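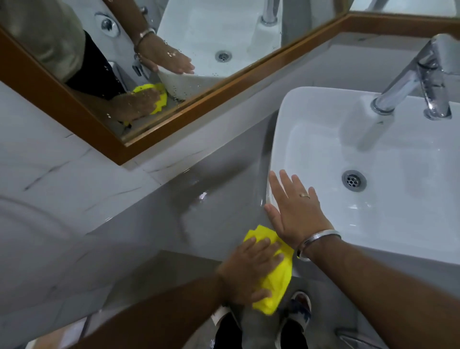 Wahrnehmung und Planung beim Wischen: Arbeitsstand der Gruppe Saltitz

1/17
Die Arbeitsgruppe Saltitz berichtet in diesem Thread über den Stand der Softwareentwicklung für das Reinigen von Waschtischen. Behandelt werden Wahrnehmung, Bahnplanung, Kraftregelung und die verwendeten Werkzeuge. Mechanik und Greifer sind Gegenstand eines gesonderten Berichts.

2/17
Grundlage sind Aufnahmen menschlicher Arbeit aus der Kopfperspektive. Die eine Hand liegt flach an der Außenwand des Beckens, die andere führt ein gelbes Mikrofasertuch über die Platte direkt darunter. Für die Planung ist diese Aufteilung zwischen beiden Händen die wichtigste Information des Bildes.

3/17
Unsere erste Fassung des Planers kannte nur die wischende Hand. Die zweite wurde als störendes Objekt behandelt und aus der Szene herausgerechnet. Dadurch ging jede Information über Kontakte außerhalb der Wischfläche verloren.

4/17
Seit der Umstellung im Dezember führt das Modell für jede Hand eine eigene Rolle: wischen, anliegen, halten, frei. Die Rolle wird je Zeitfenster geschätzt. Ein Zeitfenster umfasst 25 Einzelbilder und überlappt zur Hälfte mit dem folgenden.

5/17
Zur Spiegelproblematik: Über dem Becken hängt ein großer Spiegel im Holzrahmen. Er zeigt das Becken, den Ablauf, die Armatur und beide Hände ein weiteres Mal. Ein Detektor ohne Vorwissen meldet folglich vier Hände und zwei Tücher.

6/17
Wir schätzen deshalb zunächst die Spiegelebene aus dem Rahmen. Anschließend wird jede Detektion innerhalb der Rahmenkontur an dieser Ebene zurückgespiegelt und mit den Detektionen davor abgeglichen. Bei Übereinstimmung werden beide zu einem Objekt zusammengeführt.

7/17
Die gespiegelte Ansicht wird dabei nicht verworfen. Sie liefert einen zweiten Blickwinkel auf dieselbe Hand und wird mit geringerem Gewicht in die Posenschätzung übernommen. Voraussetzung ist, dass die Rahmenkontur ausreichend sichtbar ist.

8/17
Tropfen auf dem Glas bleiben schwierig. Sie liegen im Bild über den gespiegelten Händen und dem gespiegelten Becken und zerlegen Konturen in kleine Stücke. Das Gewicht der Spiegelansicht sinkt derzeit mit dem Anteil der gestörten Bildpunkte. Eine eigene Klasse für Tropfen ist in Vorbereitung.

9/17
Zur Oberfläche: Auf der hellgrauen, marmoriert gemusterten Platte heben sich dunklere Adern ab. Der Segmentierer hat solche Adern wiederholt als Verschmutzung eingestuft. Der Planer legte daraufhin zusätzliche Bahnen über Stellen, die keiner Bearbeitung bedurften.

10/17
Abhilfe schafft ein Vergleich über die Zeit. Eine Struktur, die nach einem Überstrich unverändert bleibt, wird als Teil des Materials geführt. Nach 3 unveränderten Überstrichen wird sie dauerhaft in die Flächenkarte eingetragen und löst keine Bahn mehr aus.

11/17
Nasse Streifen und Glanzstellen behandeln wir getrennt. Ein nasser Streifen unter dem Becken zeigt an, wo bereits gewischt wurde, und fließt in die Abdeckungskarte ein. Eine Glanzstelle allein reicht dafür nicht aus, weil sie mit dem Kamerawinkel wandert.

12/17
Zur Regelung: Der Wischvorgang läuft in einem hybriden Schema. Senkrecht zur Fläche wird die Kraft geregelt, in der Ebene die Position. Der Regler arbeitet mit 200 Hertz. Die Bahnplanung läuft langsamer und übergibt dem Regler lediglich Stützpunkte.

13/17
Die Kante zwischen Platte und Beckenwand ist der anspruchsvollste Abschnitt. Die Wand ist gewölbt, die Flächennormale ändert sich auf kurzer Strecke. An dieser Stelle begrenzt der Planer die Vorschubgeschwindigkeit und fordert eine neue Schätzung der Normalen an, bevor der nächste Stützpunkt freigegeben wird.

14/17
Verchromte Teile wie Armatur und Ablauf liefern in der Tiefenmessung häufig Lücken. Unsere Software füllt diese Lücken nicht durch Interpolation. Sie setzt einen Sperrbereich um die aus dem Farbbild erkannte Kontur. Der Abstand ist in der Konfiguration einstellbar und wird mit jeder Versuchsreihe protokolliert.

15/17
Zur Annotation: Wir verwenden Brurnunus, unser internes Werkzeug für Zeitreihen und Bildmasken. Die Version aus dem Dezember zeigt Handrolle, Kontaktzustand und Abdeckungskarte in einer gemeinsamen Ansicht. Schmuck an Hand und Handgelenk, etwa Ring und Armreif, wird der Handmaske zugeschlagen. Zuvor war dies uneinheitlich gehandhabt worden und hatte zu Sprüngen in der Posenschätzung am Handgelenk geführt.

16/17
Der aktuelle Prüfsatz umfasst 200 Sequenzen. Er wird gemeinsam mit den Partnern Zultbridge und Sjöberg gepflegt. Zultbridge verantwortet die Simulationsumgebung, Sjöberg die Schnittstelle zwischen Planer und Regler. Änderungen am Prüfsatz bedürfen der Zustimmung aller Beteiligten und werden mit einer neuen Versionsnummer versehen. Ergebnisse aus unterschiedlichen Versionen werden nicht in einer Tabelle zusammengeführt.

17/17
Offen sind derzeit die Behandlung teilweise verdeckter Spiegelrahmen, die Erkennung gefalteter Tücher sowie der Wechsel der wischenden Hand innerhalb einer Sequenz. Die Schnittstellenbeschreibung für Handrollen und Abdeckungskarten wird nach Abschluss der internen Prüfung bereitgestellt. Fachliche Rückfragen zu einzelnen Punkten nehmen wir unter dem jeweiligen Beitrag entgegen.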